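3.2 Simulated cell

The Dolleck cell was rebuilt in simulation before any further runs on hardware. Two arms with five-fingered hands work over a marble-textured counter, shown in Figure 4 with a bowl, a cutting board and a placemat. Joint offsets are reloaded after every 400 episodes – a drift check at 130 proved too frequent to be useful.

Figure 4. Dolleck cell in simulation, right hand over the placemat.

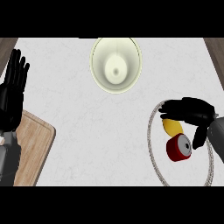
How often are the joint offsets reloaded?

After every 400 episodes.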